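Tirnetti to replace all its diplomats with one very long voicemail

26 July 2022

I can bring you the news, before the proper papers get hold of it, that the Republic of Tirnetti is shutting every one of its embassies and putting its whole foreign policy on an answering machine.

I had it from a source inside the foreign ministry, who rang me from a cupboard (I could hear a mop fall over). The plan is simple enough. From December, any country wishing to talk to Tirnetti will ring a single number, listen to a recorded welcome and choose from a menu. There are 277 options. Press one for trade, two for fishing, three to complain about the fishing, and so on down to 277, which is for declaring war and is only staffed in the mornings.

“We looked at what our ambassadors did all day,” my source told me, “and it was mostly saying they would pass it on. A machine can say that. A machine says it beautifully.”

I did ask about the cost, because I'm that sort of reporter. The ministry has been spending a fortune on receptions, and last year's bill included 3,487 vol-au-vents for a single evening in Billton, where the guest list came to 12 people and a cellist. The cellist is said to have gone home very happy. The new system will need no vol-au-vents at all, although there is a small budget for biscuits in case the engineer comes.

The recording itself has caused a few rows already. The first version was read by the foreign minister, who insisted on doing all the voices, and it came in at just over four hours before you got to the first option. The second was read by the foreign minister's mother. She was far better, by all accounts, but she kept asking callers whether they'd eaten, and two neighbouring governments signed a grazing treaty by accident because they didn't like to interrupt her.

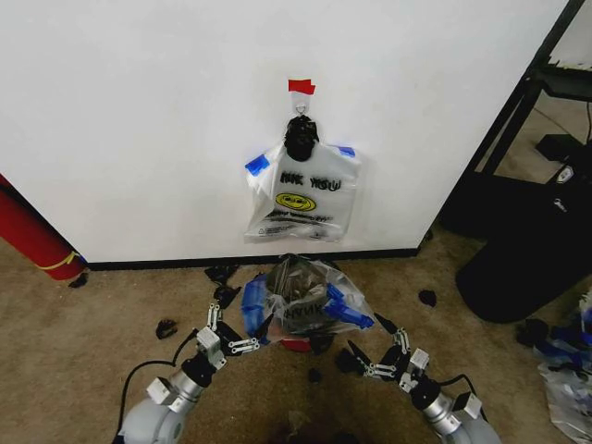 The third version is the one going live, and I've heard it, and I have to say the hold music is lovely. It's the national anthem on a recorder, played slowly, with a voice breaking in every so often to say that your border dispute is important to us. I sat through the lot with a cup of tea and came away feeling quite warmly towards the place.

Not everyone is pleased. The Skuvon government, which shares a river with Tirnetti and has been arguing over who owns the middle of it since before either country had a flag, rang the trial line last week to register its usual protest. It was told it was number 607 in the queue. There are nowhere near 607 countries, so Skuvon has now lodged a second protest about the first one, and that went to a different queue with worse music.

“We were transferred to the Department of Swans,” a Skuvon spokeswoman told me, sounding tired. “They were very helpful about swans.”

I put this to my source in the cupboard, who said the swans were a known fault and that a new menu was being recorded to deal with them. It'll be option 278. The mother is doing it.

Then there's the matter of what happens to the ambassadors. Most of them have been abroad for so long that they've gone native — the one in Forsberg owns a tyre shop and hasn't sent a cable home in nine years, and when the ministry wrote to tell him he was being let go, he wrote back offering them a discount on winter tyres. Another is refusing to leave the residence until somebody collects the good chairs. A third turned out to be a coat stand that had been getting a salary, a car allowance and a medal for calm under pressure. The coat stand will keep the medal, I'm told, though it has to give back the car.

Opposition politicians say the whole thing is a disgrace and have demanded a debate. They were asked to leave a message after the tone. Their leader did so, at some length, and has been praised on all sides for what people are calling her finest speech, or at least the first 90 seconds of it, which was all the tape had room for.

I tried the number myself this morning to get an official comment for this piece. I went for option 41 (press, rumours and lost umbrellas) and waited through the anthem twice. In the end a recorded voice thanked me for my patience, told me that Tirnetti would neither confirm nor deny anything I'd just said, and asked if I would stay on the line for a short survey. It had 399 questions. I've done 60 so far and, as far as I can make out, I've agreed to hand over a lighthouse.

The ministry says the service will be running day and night from December, apart from lunch.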